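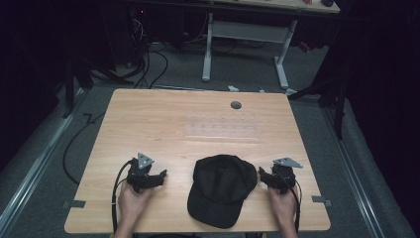 怎样给一张新专辑写八百字以内的短评

给电影写短评,读者多少看过预告片;给唱片写短评,读者往往一个音都没听过。下面是我在 Fliltov 音乐栏目写短评时用的流程,从收到试听文件到交稿,适合刚开始给网站或小刊物供稿的人。以一张五十分钟左右的专辑计算,两个晚上可以写完。

准备工作

需要的东西不多:试听文件或正式音源,一副用惯了的耳机,一个纯文本编辑器,一份曲目表。曲目表要自己重新打一遍,别从宣传稿里复制,宣传稿里的曲名大小写和副标题经常和最后的发行版对不上。

宣传稿先放到一边。我一般写完初稿才打开它,用来核对乐手名单、录音地点和发行日期。先读宣传稿的话,“向内的旅程”“全新的声音版图”这类话会自己跑进稿子里,删起来很费时间。

第一步:完整听一遍,不记笔记

按顺序从头听到尾,中间不跳曲,不暂停。听完以后写三句话:最先想起来的是哪一首,哪一段走神了,整张听下来最主要的感觉是什么。写得很粗糙也没有关系,这三句话后面要用。

第二步:第二遍,逐曲记时间点

第二遍可以随时停。每首歌下面记两到三个时间点,写清楚那里出现了什么。格式随意,我的习惯是这样:

第2首,1分40秒,鼓全部撤掉,只剩低音提琴和人声
第2首,3分05秒,铜管进来,比人声响
第5首,开头22秒全是环境声,脚步,关门

只记听到的东西,先不评价。“好听”“震撼”这样的词写进笔记,过一天再看就不知道当时指的是哪里。

遇到叫不准的乐器,写“像某某”,打个问号,之后查乐手名单。我写 Ustia 那张现场录音的时候,把簧风琴听成了手风琴,编辑 Yaryna Lytvynenko 核对名单时发现的,从那以后所有乐器我都回头查一遍。

第三步:找一个角度

短评放不下所有曲目。从笔记里选一条线,其余的材料只在支持这条线时才用。常见的角度有这几种:

和上一张相比,哪里变了
某一件乐器或某一位乐手在整张里的作用
曲目顺序,前半张和后半张的关系
歌词里反复出现的一个地点或人物
录音方式对听感的影响

拿不定的时候,回去看第一步写的三句话。第一遍就记住的东西,多半就是角度所在。如果三句话里有两句都在说走神,那么这篇稿子的角度可能就是专辑太长,照实写。

第四步:搭结构

八百字以内,我用四段。

第一段,一百五十字左右。直接从一首歌的具体时刻写起,同时把乐手名和专辑名交代清楚。生平介绍压到一句话。

第二段,二百到二百五十字。展开角度,举两首歌作例子,每首都要有一个读者听的时候找得到的细节。

第三段,篇幅和第二段差不多。写不那么顺的地方,或者和角度相反的例子。全篇没有一句保留意见的短评,读起来像广告。

第四段,一百字以内。写这张专辑适合什么样的听众,从哪一首听起。不必升华。

第五步:写初稿

写初稿时把音乐关掉。开着音乐写,句子会跟着情绪走,形容词越来越多。需要确认细节再去翻时间点笔记。

关于比较:拿别的乐手作参照,一篇里最多两次,并且要说明像在哪里。“让人想起七十年代的融合爵士”没有告诉读者什么;“电钢琴加了很重的颤音,和鼓几乎踩在同一拍上”就清楚得多。

关于术语:拍号、调式可以写,写完后面跟一句听感。例如“七拍子,每一小节听上去都早收了一步”。不懂乐理的读者可以跳过前半句。

关于歌词:引用不超过两行,外语歌词给出译文,译者是自己也要注明。

第六步:核对

初稿放一夜,第二天再核对。清单如下:

专辑名、曲名、人名的拼写,与正式发行页面一致
曲目序号没有数错,试听版和发行版顺序有时不同
乐手和乐器对应正确
发行日期和厂牌
文中每一个时间描述,回去重听一遍

乐手名字的译法要全篇统一。我们栏目对没有通行译名的人保留原文,比如吉他手 Maksym Demchenko 和制作人 Wondimu Shiferaw,第一次出现写全名,后面写姓。别的刊物规定不同,投稿前先看对方的体例。

第七步:删

超字数很正常。按下面的顺序删:先删宣传稿里也有的信息,再删没有细节支撑的形容词,再删第三个例子,最后才动结构。我写 Karpenko 四重奏那篇时,初稿超出220字,删掉对录音棚的一整段介绍就够了。

删完以后念一遍。念着要换两次气的句子,拆成两句。

常见问题

试听文件音质很差怎么办?向宣传方要无损版本。要不到的话,稿子里不谈混音和音色,只谈写作和演奏。

认识乐手能不能写?能不写就不写。我和 Saeed Farahani 一起排练过一阵,他的唱片我都转给别人。实在没有别人可写,跟编辑说清楚,由编辑决定要不要在文末注明。

要不要打分?看刊物的规定。要打分的话,写完正文再打。分数和正文语气对不上时,先检查正文里有没有没敢写出来的话。

一张专辑听了三遍还是没有感觉呢?告诉编辑,换一张。硬写出来的稿子通常全是背景资料。

投稿邮件怎么写?正文贴在邮件里,附件另附一份。标题写乐手名、专辑名、字数。专辑的发行日期写在第一行,编辑靠它排版面。正式发行前二十天交稿比较稳妥,临近发行日才交的短评,多半要等下一期有空位才会用。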